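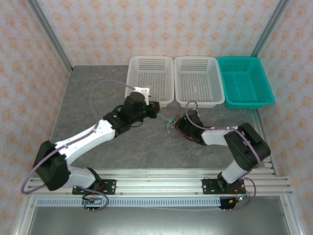 Reda Sqalli asked after the last walk-through why the stockroom shelving still had no load labels, and wanted it put first on the list this time. It is item one below.

Ornonlow building, ground floor
Storage and exits inspection
Mar 15, 2021

1. Load labels on shelving
Result: Partly done
Comment: Labels are up on the north wall units. The two units by the loading door have none. Until they do, keep paper stock off the top shelves.

2. Shelving anchored to wall
Result: Pass
Comment: One bracket on the Sasaki unit was finger-loose. Tightened during the inspection. Check it again next time.

3. Aisles clear
Result: Fail
Comment: Flattened cartons were leaning against the end of aisle 2 again — same spot as in November. Cartons go straight to the recycling cage. The morning shift has been told.

4. Exit doors open from the inside without a key
Result: Pass
Comment: Rear door sticks at the bottom but opens with a normal push. Work order 248 is open for planing it.

5. Exit signs lit
Result: Pass
Comment: Sign over the side door flickers on battery test. Replace the battery.

6. Fire extinguishers
Result: Pass, with a note
Comment: All gauges in the green. Tag on the kitchen extinguisher is too faded to read. Ask Pledus for a new tag when they come for the annual service.

7. Clearance below sprinkler heads
Result: Fail
Comment: Boxes of Balluteo packing film stacked too high in the back corner. Moved down one shelf while we were there. A painted line on the wall would help whoever does the stacking.

8. Ladders and step stools
Result: Pass
Comment: The short stepladder has lost one rubber foot. Taken out of use and tagged. The tall one is fine.

9. Electrical cords
Result: Partly done
Comment: The fan in the packing room still runs off an extension cord. It needs its own outlet. The electrician quoted $1,495 for that outlet and the one in the hall, and the quote is waiting for approval.

10. First aid cabinet
Result: Pass
Comment: Short on large bandages and eyewash. Five of each added to the supply order.

Open items carried over: 1, 3, 7, 9. Items 3 and 7 will be looked at again on Friday, before the delivery comes in.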